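Iturra Relief Wall Covering, Light Grey: Review
June 4, 2020
Reviewed by Cyprian Czerwiński 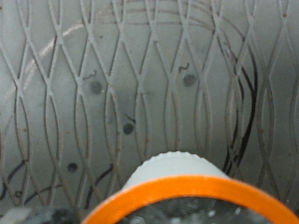

Surface and pattern

The Iturra is a textured covering with a raised lattice. Thin pale ridges bow in and out, meet at narrow crossings and separate again, leaving long diamond and lens-shaped cells. The flat areas between them are smooth and slightly mottled. The ridges run mostly vertically, so hang the first drop with a plumb line. An error at the top is obvious by the third drop.

Dirt and cleaning

Dust is the weak point. Faint brownish specks and smudges show along the edges of the ridges, while the flat cells look cleaner. A dry brush with soft bristles suits the relief better than a cloth, which snags at the crossings. Dorville, the distributor, advises against solvent.

Marking

Dark marker reads clearly on the grey, both as small numerals and as long freehand lines. Thick lines that cross the ridges come out irregular. For measured work, keep marks inside the flat cells. A round dot placed over a ridge is harder to center on than one in a cell. I would not expect permanent ink to come off, and I did not try.

Hanging

Bożena Malinowski hung 16 drops for me in March with Numex heavy paste. Soaking time was 3 minutes per drop. Use a soft roller at low pressure; a hard one flattens the crossings. Cut with a new blade each time. Seams should fall in a cell, never along a ridge.

Verdict

Good relief, easy matching, poor dust behavior. Suitable for a workroom or hallway. For a kitchen I would take the Iseck smooth grade.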